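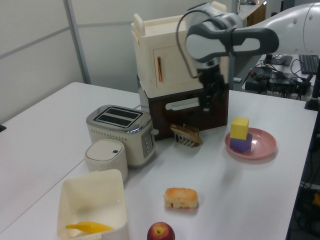 Emiliano Trujillo has said that the arm never made his job at the Granström test kitchen smaller, it only moved the job about a yard to the left and gave it a chair. The remark is quoted in most accounts of the Dramari line, usually by people who did not have to sit in the chair.

Dramari is the in-house name for a program of kitchen-task automation at Granström, a contract kitchen and product-testing firm. It covers the robot arms themselves, the practice tables on which new tasks are tried with toy food and toy appliances, and the set of work rules that grew up beside them. The name was chosen in a staff vote. The runner-up was "Gary."

Background

Before Dramari, Granström employed bench hands to do what its contracts called repetitive handling: opening and closing oven doors, loading toasters, moving rolls from plate to bin and back again. A shift at the door bench could include 200 openings of the same door, each one marked on a paper sheet. Staff rotated benches every 45 minutes, a rule introduced after a run of sore wrists and kept after the sore wrists had gone, as the rotation was the only part of the day anyone liked.

The first arm was leased through Muteck, a supplier of secondhand factory equipment, and arrived in April with a manual for a different model. It spent its first weeks under a sheet. Management described this period as "integration."

Practice tables

New tasks are worked out on a practice table before they reach the kitchen. The table is stocked with play versions of the real thing, such as a toy banana or a bread roll that will never go stale, on the theory that a mistake with a toy costs less than a mistake with a hot oven. Toy bread also has the advantage of staying the same shape all day, a quality the actual bakery has been unable to match.

Bench hands were at first kept away from the tables, which were run by two engineers on loan from Jodix, the software contractor. This changed when it was noticed that the engineers had never loaded a toaster for a living and had strong opinions about how it was done. Since then each table has had a bench hand assigned to it, who sets out the objects, watches the attempts and decides what counts as a success. The written definition of "roll is on plate" runs to 21 lines. It was drafted by bench hands and is regarded as their finest work.

Effects on staff

No bench hand was let go under the first Dramari agreement, although several positions were not filled after people left. The job title was changed from "bench hand" to "task supervisor." Pay rose slightly. The number of people being supervised remained at zero.

Opinion among the staff is divided. Those with bad wrists tend to be in favor. Others have complained that watching is more tiring than doing, and that an arm which fails at odd moments demands closer attention than one that fails all the time. Under the old system a worker could think about dinner. Under the new one, the worker must think about the roll.

The 45-minute rotation was dropped at the start of the program, on the grounds that arms do not get sore. It was restored the following spring at the request of the supervisors, who do. A 60-second pause after every reset was added in the same revision. It was meant for checking the table and is widely used for coffee.

Training is the other large change. New hires once learned the benches from whoever was standing nearest. They are now given a binder, a login and a session on safe distances, and then they learn from whoever is standing nearest.

Current status

Toaster loading and roll handling have been handed over to the arms on the day shift. Oven doors are shared, with a person taking over for any door that sticks. The night shift still works by hand and has declined two offers of an arm. Its members cite the noise, the lease terms and a general wish to be left alone.

The paper tally sheets were officially retired with the second agreement. They are still filled in.

See also

Bench rotation
Granström night shift agreement
Muteck leasing terms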